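Collecting laundry, one sleeve at a time

The coordinator who runs home collection for Produm works out of a back office at Vakby, with a shelf of chargers and a printed list of who has which gripper. We talked on a Saturday. The project gathers examples of people handling clothes, and a learning system is later trained on them.

"We have 31 homes signed up," she said. "People work in their own bedrooms and kitchens, with their own things. They get a gripper, a short list of tasks and a number to call."

An example starts when the fingers leave the rest position and ends when the cloth is let go. Most run under a minute. The count on the morning we spoke was 3,757, of which 357 had been set aside for a second check.
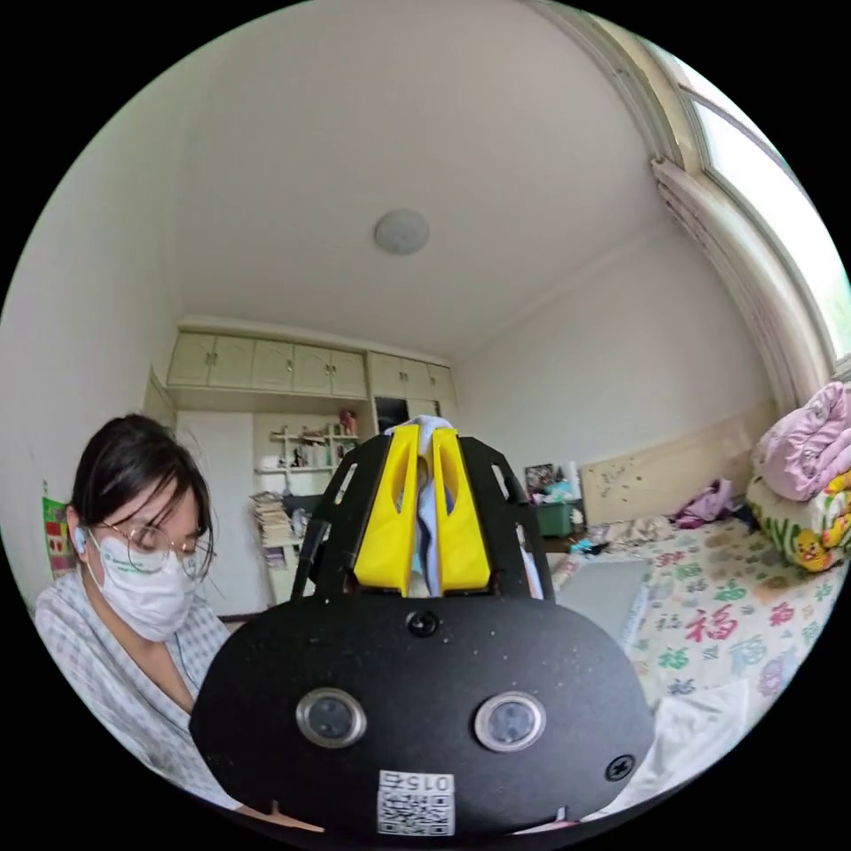
"Cloth is slow," she said. "A cup has a shape. A shirt has whatever shape you left it in. So we ask for the same task from different starts — folded, dropped, half inside out — and we don't want people tidying up between takes."

Collectors are told to work at the speed they would use on a normal day. The first group went too carefully, she said, and the pauses showed up in the trained model, which stopped above every collar. Those sessions were done again.

Her rules for a session fit on a card. Wipe the lenses. Say the task out loud. Stop after 3 failed grasps and move on to the next item.

"We keep the failed ones," she said. "Chiriac, who do our labeling, mark the point where the grip was lost. I used to throw those away, and I regret it." 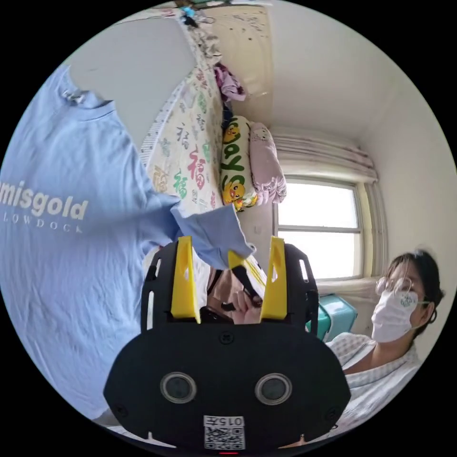 Shirts have a section of their own on the task list. She wants plenty of grasps near an edge, where the system still guesses badly, and she wants the garment held in more than one way. A T-shirt with a clip at the collar and the fingers closed on a sleeve or hem gives her folds running between two points, and the labelers can follow those. Large lettering across the chest helps them too, when it bends with the cloth.

The next round adds towels and fitted sheets, with new finger pads on order from Dendetti. She expects the sheets to take most of July.

"I've asked for twice the time on those," she said. "I can't fold one myself."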